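Homeschool Open Day at the Gromgate Learning Center, Stuvilport

We drove over to Stuvilport in March for the homeschool open day at Gromgate. It is 39 miles from our house and we left at 7:30 so we could be there when the doors opened. Parking was free but the lot is small, and by ten people were parking along the road.

Admission was $3 per child and parents got in free. At the desk they gave us a map and a sticker for each kid. My oldest is nine and my youngest is five, and I had told them both we would stay until lunch. We stayed until two.

The curriculum hall is on the first floor. Most of the big boxed programs had a table, plus a few small ones I had not seen before. I spent the longest at the Hwang math table. I have been looking at Hwang for my oldest, who does fine with numbers but will not sit through a page of thirty problems. The lessons are short, with a teacher book and a student book for each level. A full year is $252, and that does not include the workbook refills. I took the placement test home and did not order anything.

Flerow had the table next to it. Theirs is a reading program with letter tiles and small readers. My five-year-old went through two of the readers on the floor while I talked. The readers are sold separately, so we bought the first set.

Upstairs were the classrooms used by the weekly co-op. Parents can sign up for science, art, computers or Spanish, one semester at a time. My oldest spent most of an hour in the computer room.
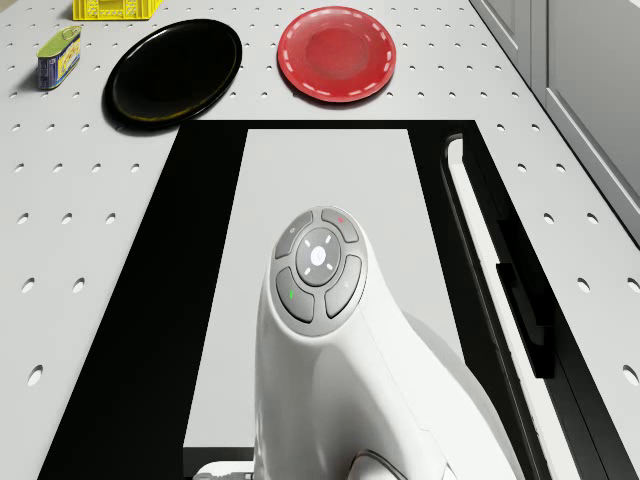
Computer-made tabletop with two plates, a tin and a yellow crate.

There is also a lending library with 918 titles on the list they handed out. You have to be a member to borrow, and loans are for four weeks. The history shelves were good. The high school science section was thin, mostly older textbooks.

Lunch was hot dogs and chips from a table in the hallway. Bring your own if your kids are picky. The line was long at noon and gone by 12:45.

I went to one talk, on keeping records for the middle school years. It ran over, and the room was warm, but the sample attendance sheet was worth having. I have started using it.

Co-op registration for fall opens in May. We are going to try one class, probably science, and see how the drive goes.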